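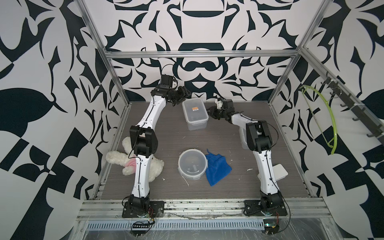
Home Features Materials Archive Subscribe

The pattern repeat is the first number a wallpaper printer sets, and it governs nearly every cost that follows. At the Irkincombe mill, large ornamental designs are printed by rotary screen, so the repeat must match the circumference of the cylinder. A leaf scroll drawn too tall has to be redrawn or moved to a digital press.

Two-color work in black and white looks simple and is hard to print. Solid black areas carry a heavy ink load, and the paper grows across its width as it takes up water. 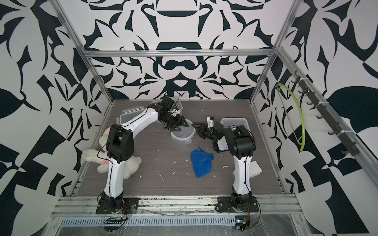 Penent, which supplies the base paper, answered in May with a nonwoven stock that holds its width through the dryer. The mill ran 3105 rolls on it before changing its standard order. Screens are now inspected after every 100 rolls, mostly for pinholes in the black.

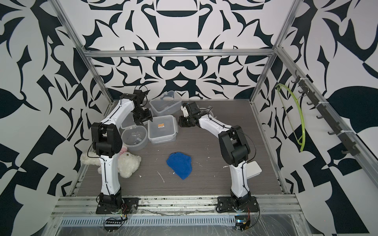 Mirrored motifs on a back wall, with leaf and scroll forms.

Mirrored designs add a constraint at the hanging stage. The axis has to fall on a seam or on the center of a strip, and the installer must choose before the first drop goes up. Fahmy, the trade wholesaler, prints the axis position on the roll label.

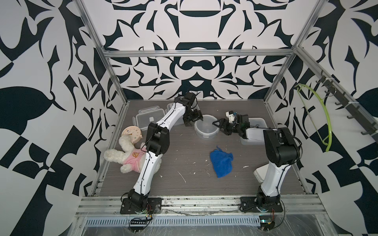
Waste rises with the repeat. A tall straight match loses part of each drop, and a half-drop match can lose less if strips are cut from two rolls in turn. Skuronex sells a cutting planner that works this out from wall height and repeat. It lists 324 patterns, most of them florals.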